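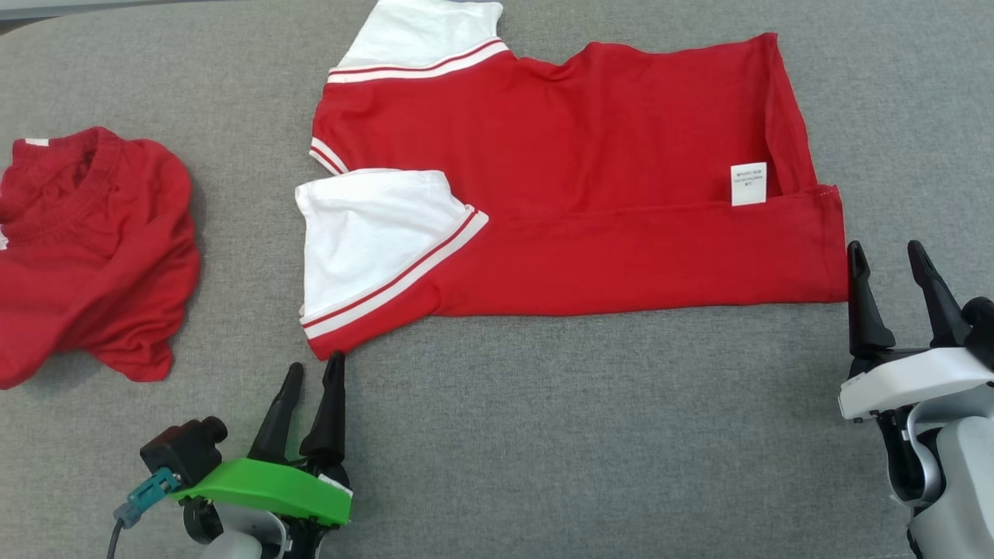
Der symmetrische Taktfahrplan ist das Thema, bei dem in diesem Kurs erfahrungsgemäß die meisten Stirnen kraus werden, und deshalb nehmen wir uns dafür eine ganze Doppelstunde Zeit. Der Gedanke dahinter ist freundlicher, als die Formeln im Lehrbuch vermuten lassen. Nehmen Sie ein rotes T-Shirt mit weißen Ärmeln und legen Sie es der Länge nach zusammen: Die Mittellinie wird zur Kante, und zu jedem Punkt der einen Hälfte gehört ein Punkt der anderen, Ärmel zu Ärmel, Bündchen zu Bündchen. So ähnlich falten wir gleich die Stunde. Die Kante ist die Symmetrieminute, die eine Hälfte sind die Züge in der Hinrichtung, die andere die Züge in der Gegenrichtung. (Dass die Ärmel beim wirklichen Zusammenlegen gern in verschiedene Richtungen zeigen, soll uns nicht stören, beim Fahrplan kommt das auch vor, dazu unten mehr.)

Einführung in die Fahrplangestaltung
Handout zur vierten Sitzung
Stand: 2026-01-11

1. Was wir aus der letzten Sitzung brauchen

Sie erinnern sich hoffentlich noch an das Zeit-Weg-Diagramm. Die Strecke liegt auf der waagerechten Achse, die Zeit läuft nach unten, und jeder Zug ist eine schräge Linie. Schnelle Züge haben flache Linien, langsame steile. Wo sich zwei Linien kreuzen, begegnen sich zwei Züge, und auf eingleisiger Strecke muss genau dort ein Bahnhof mit einem zweiten Gleis liegen. Wer in der Dezembersitzung gefehlt hat, leiht sich bitte die Mitschrift von Mei Begay aus, sie hat sie dankenswerterweise sauber abgezeichnet und mit Farben versehen.

2. Die Symmetrieminute

In einem Stundentakt wiederholt sich alles nach sechzig Minuten. Wenn nun beide Richtungen dieselben Fahrzeiten und dieselben Haltezeiten haben, dann gibt es zwangsläufig Zeitpunkte, zu denen sich die Züge begegnen, und zwar alle dreißig Minuten. Wir legen einen davon auf die Minute 00 und haben damit automatisch auch die Minute 30.

Praktisch heißt das: Ankunftsminute der einen Richtung und Abfahrtsminute der anderen ergeben am selben Bahnhof zusammen 60. Fährt der Zug zur Minute 07 ab, kommt der Gegenzug zur Minute 53 an. Diese kleine Probe können Sie im Kopf machen, auf dem Bahnsteig, beim Warten, und ich gestehe gern, dass ich seit Jahren an keinem Aushangfahrplan mehr vorbeikomme, ohne es zu tun.

3. Unsere Übungslinie

Wir arbeiten mit der Linie Burwood – Abernathy – Flellusstead, eingleisig, Stundentakt, 1.920 Fahrgäste am Werktag. Die Fahrt dauert in beiden Richtungen 35 Minuten, darin sind 2 Minuten Aufenthalt in Abernathy enthalten.

Hinrichtung
Burwood ab 07
Abernathy an 29, ab 31
Flellusstead an 42

Gegenrichtung
Flellusstead ab 18
Abernathy an 29, ab 31
Burwood an 53

Rechnen Sie es bitte einmal selbst nach, auch wenn es mühsam ist. 07 und 53 ergeben 60, 42 und 18 ebenfalls, und in Abernathy stehen beide Züge zur Minute 30 nebeneinander. Dort liegt unsere Kreuzung. Von Burwood aus ist sie nach 23 Minuten erreicht, in der Mitte der Strecke liegt sie also keineswegs, und das muss sie auch nicht.

Ionuț Căpraru hat in der letzten Stunde gefragt, warum die Gleichzeitigkeit in Abernathy im Betrieb meist nicht ganz so hübsch aussieht wie auf dem Papier. Die Frage war sehr berechtigt. Nicht jeder Bahnhof erlaubt die gleichzeitige Einfahrt aus beiden Richtungen. Wo sie ausgeschlossen ist, muss ein Zug etwas früher da sein und länger warten, und die beiden Hälften liegen dann eben nicht mehr sauber aufeinander – da haben wir unsere widerspenstigen Ärmel. In der Rechnung lassen wir das heute beiseite, im Kopf behalten wir es.

4. Fahrzeugbedarf

Jetzt die Wendezeiten. In Flellusstead kommt der Zug zur Minute 42 an und fährt zur Minute 18 zurück, das sind 36 Minuten. In Burwood liegen zwischen 53 und 07 noch 14 Minuten. Ein voller Umlauf dauert damit

35 + 36 + 35 + 14 = 120 Minuten

und geteilt durch den Takt von 60 Minuten ergibt das zwei Fahrzeuge. Geht die Division nicht auf, haben Sie sich verrechnet oder eine Wendezeit vergessen. Die lange Pause in Flellusstead sieht nach Verschwendung aus, und Jurgita Eglītis hat vorgeschlagen, den Zug in dieser Zeit weiter bis Huvaleck zu schicken. Darüber dürfen Sie bis zum nächsten Mal nachdenken (siehe Aufgabe c).

5. Verdichtung auf den Halbstundentakt

Halbiert man den Takt, verdoppelt sich die Zahl der Symmetriezeiten: 00, 15, 30 und 45. Unser Zug ab 07 begegnet nun zur Minute 15 einem Gegenzug, acht Minuten hinter Burwood, und zur Minute 30 dem nächsten in Abernathy. Für die erste Begegnung fehlt uns bislang das zweite Gleis. An solchen Stellen entscheidet sich, was eine Verdichtung kostet, und darum zeichnet man zuerst und kauft die Fahrzeuge später.

6. Aufgaben zum nächsten Mal

a) Zeichnen Sie das Zeit-Weg-Diagramm der Übungslinie für zwei Stunden, bitte mit Lineal.

b) Bestimmen Sie den Fahrzeugbedarf im Halbstundentakt. Die Wendezeit in Flellusstead sinkt dabei auf 6 Minuten, in Burwood bleibt es bei 14.

c) Wie lange darf die Fahrt von Flellusstead nach Huvaleck höchstens dauern, wenn der Stundentakt mit zwei Fahrzeugen erhalten bleiben soll? Rechnen Sie mit 7 Minuten Wendezeit in Huvaleck und ohne zusätzlichen Aufenthalt in Flellusstead.

Zum Weiterlesen liegt das Skript von Loretta Delacroix im Kursordner, besonders das Kapitel über Anschlussknoten. Die Diagramme geben Sie bitte bei Impi Saarela ab, auf Papier und mit Namen auf jedem Blatt.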